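Skultach Household launches its Lurnemine bin liners for the new year

January 2, 2018. After a December of wrapping paper and leftovers, all of us at Skultach are delighted to bring out Lurnemine, our new range of thin, pale-blue liners for the small bins that every bathroom, bedroom and landing seems to need!

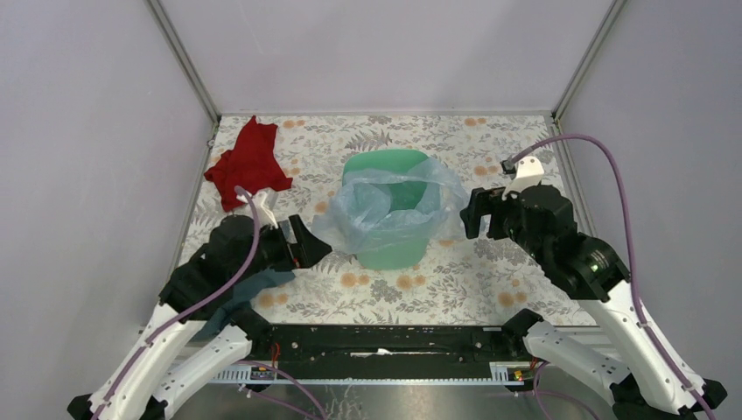

Changing a liner is a little job, and we do think it ought to be a pleasant one, so Lurnemine comes in 3 sizes with plenty of spare length to fold down over the rim (a short liner that slips to the bottom is a misery, as our customers have told us in a great many kind letters).

Rolls of 200 are in Berchtold shops from today, and the Pallden warehouse will take larger orders by post. Shops wishing to stock the range may ring our sales desk on extension 683.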